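Island Hopping Tips: Packing and Housekeeping for a Small Rental

Rent a cottage on an island and you will learn how far sand can travel. We have spent enough Augusts on Pornico to have opinions about it. The island has a year-round population of 2,114, one hardware store, and a supermarket that closes when it feels like closing. Plan with that in mind.

Bring your own dish towels. Every island rental supplies one, and it has been asked to do too much. Pack four, plus a sponge still in its wrapper. A roll of painter's tape and a marker will label everything in the shared fridge, which matters a great deal by the third breakfast.

Freeze water in old juice bottles before you leave. They keep the cooler cold on the Nemham ferry, and you can drink them once they thaw. The crossing takes 43 minutes on the timetable and longer in real life, so put the butter at the bottom.

Settle the shoe question before anyone unpacks. Beach shoes get knocked together outside, rinsed under the tap, and left to dry out of direct sun. Indoor shoes stay indoors. If the place has a rack, put the pair you wear most on top and let the hiking boots sulk underneath.
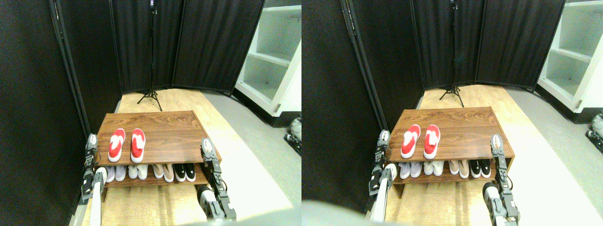 Red slip-ons on the top board of a low shoe rack.

Damp shoes want newspaper. Stuff them loosely, change the paper after an hour, then leave them overnight. Skip the oven. I say this as someone who once owned sandals that fit.

For sand on the floor, sweep first and mop second. Mopping sand just gives you wet sand with ambitions. A dustpan with a rubber lip is worth the suitcase space. For sandy feet, a little baby powder and a dry towel work better than the hose, and there is less screaming.

Salt air gets into everything. Drop a few grains of uncooked rice in the salt shaker, keep crackers in a jar with a tight lid, and wipe down scissors and can openers before you put them away. If the can opener is already rusty, an hour in white vinegar and a scrub with an old toothbrush will usually bring it around.

On the last morning, strip the beds before breakfast and take the trash with you if you're headed past the Trevaskis landing — the bins there are emptied more often than the ones in the village. Allow 2 bags. Leave the spare sponge for the next people. They will have forgotten theirs.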